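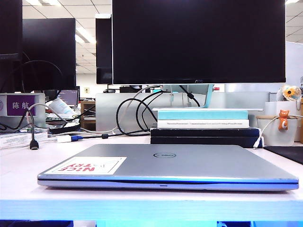

The desk as it is right now, laptop closed, sticker and all

Closed laptop, big monitor, cables everywhere. Where do I even start?

Posted by gultus_desk, Jul 12, 2019

Hi all, long time reader, first time asking. I finally got the laptop, the big AOC and the other screens onto one white desk and I love it, except for the part you can see in the middle. The cables have taken over. There are black ones looping down from behind the AOC, a thin grayish one wandering off to the left, a white one coming down by the books, and an adapter with a white and blue connector that just lies on the desk because I never found a home for it.

What I want is pretty simple. I want to keep the Dell closed most of the day and work on the big screen, and I want to be able to pick the laptop up and leave without crawling around under the desk. I take it with me three times a week or so, and every time I come back I plug the wrong thing into the wrong thing.

Stuff I've tried so far: twist ties (fine until I need to move one cable, then I'm cutting all of them), a Brimberg cable box that turned out too shallow for my power strip, and just pushing everything back behind the books and hoping. The books are there for a shelf, kind of. Four of them in a stack with a thin white board on top. I'd like to keep that if I can, because it's a handy spot for my phone and a coffee, but I'm open to being told it's a bad idea.

Budget is $200 for everything, and I'd be happier spending a lot less. I rent, the desk is mine, so drilling into the desk is OK but not into the wall. Also, is it bad for the laptop to run with the lid shut all day? My brother-in-law says yes and he is very sure about everything.

Oh, and the sticker stays. It's upside down from where I sit and I don't care.

vosetti_fan

Get a dock. One cable to the laptop, done. Everything else is just decoration.

I've had mine since December and would never go back. Check what ports your Dell has before you buy, I bought the wrong one first and had to pay return shipping.

krawczyk_lane

OK so I did this exact cleanup on my own desk last winter and I have opinions, sorry in advance for the length!

First thing, unplug all of it. I know, I know. But you can't sort cables while they're hooked up, you just end up combing the same knot from a different side. Shut everything down, take a picture of the back of each monitor on your phone, and then pull the lot out and lay it on the floor. When I did mine I had 16 cables and three of them weren't connected to anything at either end. Three! One was a printer cable and I don't have a printer anymore.

Second, label before you plug anything back in. Masking tape folded over the cable like a little flag, one at each end, and write on it what it goes to. If yours are mostly black like mine were, this alone will fix the wrong-thing-in-the-wrong-thing problem. Nice label makers exist and I own one and I still use the tape.

Then go under the desk. You want the power strip up off the floor and fixed to the underside, toward the back. You said you can drill the desk, so get a wire tray (mine was $18 at the hardware store, in the closet organizer aisle, way cheaper than the ones sold as "cable management") and screw it up with short screws. Measure the thickness of the desktop first and please buy screws shorter than that. Ask me how I know. The strip goes in the tray, and so does all the extra length, coiled loosely and held with the hook and loop kind of strap. Skip the twist ties and the zip ties, you'll be opening these again.

For your monitors, run each one's power and video cable together down the back of its own stand and then along into the tray. The neck of the AOC stand will hide a couple of cables really well if you strap them in two places, once up high and once down low. Leave some slack at the top if you ever tilt the screen.

About the adapter. Pick one side of the desk, stick a little adhesive clip on the back edge, and let that be where the laptop cable lives. When you unplug, the end stays in the clip and doesn't slide off behind. I put mine on the right because I'm right handed, no deeper reason.

The books are fine, I'd keep them! I would pull the stack an inch or two forward so cables aren't pinched behind it, and maybe put a few dots of that removable putty between the top book and the board. If the board sticks out past the books on both sides and you set a coffee down on one end, well. Over a laptop. I'd move the coffee.

brimberg_returns

Agree with most of the long answer, but I wouldn't drill. Stick-on trays hold up if you wipe the underside with rubbing alcohol first and leave them overnight before putting any weight in. Mine has a strip and two power bricks in it and hasn't budged.

On the lid question, I run mine closed every day and it's OK. Just don't cover the vents, and don't leave papers piled on top of it. If the fan starts getting loud, open the lid for a while or stand the laptop on its edge in one of those holders. You also need to change the setting so it doesn't go to sleep when you shut it. On Windows 10 that's under power options, "choose what closing the lid does."

And return the Brimberg box if you still have the receipt. They took mine back without the packaging.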